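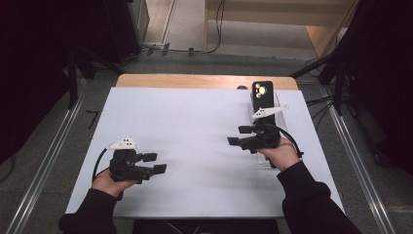 4. Calibrating the handheld grippers and recording your first set

I'm assuming you've come straight from section 3, so both grippers are on their cables, the recording software (Dollska) opens without complaining, and the head camera is giving you a live view. If any of those isn't true, go back. I've tried to push on with a half-working setup more than once, and all I got was an afternoon of data I had to throw out.

A quick word on what we're after, because it changes how you'll hold things. The Lavthorpe method trains a two-arm policy from human demonstrations, with the person doing the task through the same kind of fingers the robot will use. The policy never gets to see what your wrists were thinking! It only gets the gripper poses, the jaw opening and the video. So the calibration in this section is really the part that decides whether your demos mean anything once they're played back on the arms.

Set aside a good hour the first time. I can do it in ten minutes now, but I've done it a lot.

4.1 Getting the work area ready

1. Lay the white board flat on the table. Push down on each corner in turn. If one rocks, slip some folded paper under it and try again.

2. Clear everything off the board that isn't part of the task. I know, it's tempting to park your coffee there.

3. Start Dollska and pick New Session. Give it a name you'll understand in three months. Mine used to be called things like test_final_b and I've regretted every one of them.

4. Put your hands through the full range of the task without recording. Reach for the far corners, cross one hand over the other, set both grippers down and pick them back up. Watch the two tracking lights on screen while you do it. They should stay green the whole way.

Note: Long dark sleeves are your friend. The tracker looks for the markers on top of the grippers, and a checked shirt or a shiny watch strap can give it something else to chew on. I keep a plain black pullover on the back of my chair for this and nothing else.

5. Run each cable so that it leaves the back of the gripper in a loose curve. You want enough slack to reach the far side of the board without feeling a tug. A tight cable pulls your hand back at the end of every reach, and the policy will happily learn that little pull as part of the task. (Ask me how long it took to work out why our robot flinched.)

Caution: Keep cables off the part of the floor where you walk. If you do catch one with your foot, stop, check the plug at the gripper end, and redo 4.2 from the top.

4.2 Calibrating the jaws

You'll do this once per gripper, left first. Dollska insists on that order and I've never found the setting to change it.

1. Hold the left gripper over the middle of the board and open the jaw all the way. Press Set Open.

2. Close it until the fingers just touch. Don't squeeze. The fingers have some give in them, and if you calibrate with a hard squeeze, every light grip you make later will be logged as a gap. Press Set Closed.

3. Open and close slowly a few times while you watch the bar on screen. It should glide along with you. If it jumps, the usual culprit is a plug that isn't seated.

4. Do the same with the right gripper.

5. Press Save Jaws. The screen goes back to the live view without any kind of message, so yes, it did save.

4.3 Calibrating the poses

1. Check that the marker plates are snug. Give each one a gentle wiggle with a fingertip. If it moves on its own, tighten it before you go on.

2. Hold both grippers above the board with the jaws pointing in toward each other and press Start Pose Check.

3. Hold still until you hear the tone. I breathe out and wait, like having an X-ray.

4. Tilt the left gripper slowly away from you, back toward you, then to either side. Then the right. You're showing the tracker the plates from every angle it might meet later, so go slower than feels natural.

5. Touch the tips of the left fingers to the tips of the right ones and hold. Dollska compares the two poses and gives you a single error figure in millimeters. Under 3 is good. Over 3, repeat from step 2.

Note: If you get a poor figure twice in a row, try a different light before you try anything else. Late afternoon sun across the board was our problem all through July, and I spent far too long blaming the plates.

Caution: Don't swap the left and right grippers after this point. They look the same and they feel the same, but their offsets are stored separately. Everything will seem fine until playback, when the arms reach just past each other and close on air.

4.4 How to move during a demo

This is the bit I'd have loved someone to write down for me, so forgive me if I run on.

Keep the marker plates up where the camera can find them. Your hands will want to roll inward when you get close to something small, and that's when the plates tip away and you lose tracking. Gripping the handle from below, palm up, helps a lot with that. It feels silly for the first few tries and then it doesn't.

Move at the speed you'd use to pour a drink for a guest. Our early demos were quick and showy, and the policy trained on them was jittery and overshot nearly every grasp. We slowed down, changed nothing else, and the next policy was a much calmer thing to stand beside.

Pause for a beat before each grasp and again after it. Then carry on. And if you fumble, keep going and recover the way you naturally would. We kept the recovered fumbles in the Clinarberg set and tossed only the ones where we gave up, and the policy trained that way is noticeably better at trying again after a miss. I was against it at the time, for the record.

4.5 Recording the first set

1. Press Record, wait for the tone, and bring both hands to the starting position.

2. Do the task once, all the way through.

3. Return to the starting position and press Stop. Mark the demo Keep or Toss right away, while you still remember how it went.

4. Repeat until you have 200 keepers. Please don't try to do them all in one sitting. My wrists are good for a short stretch and then the demos go sloppy, and I can see exactly where it happened when I scroll through them afterward.

5. Rerun 4.3 after every break, even a short one.

Two hundred is enough to tell you whether the setup works. It won't give you a policy you'd want to show anyone. The full Mahasneh training run asks for 3000, and we ended up with 3340 because we kept going while the last batch was being checked.

4.6 Checking what you've got

1. Open the session and choose Play Poses. You'll see two small outlines of the grippers moving over a flat grid.

2. Look for jumps. A gripper that teleports sideways for an instant lost its marker there. A short jump can be smoothed with Repair. Anything longer than a blink, I toss.

3. Look at the jaw bars. They should close on every grasp and stay put during the carry. A bar that creeps open means you go back to 4.2, and sorry, it means the demos recorded with that calibration have to go too.

4. Look at the start and end of each demo. If your hands are still traveling when the recording begins, trim it.

5. Press Export. Pick the two-arm format, and leave the frame rate alone.

Caution: Export overwrites the last export for the same session name. No warning, no undo. Copy the old folder somewhere else first if you care about it.

Once the export finishes you can go on to section 5, where the arms come in. Have the emergency stop plugged in and within reach before you open it.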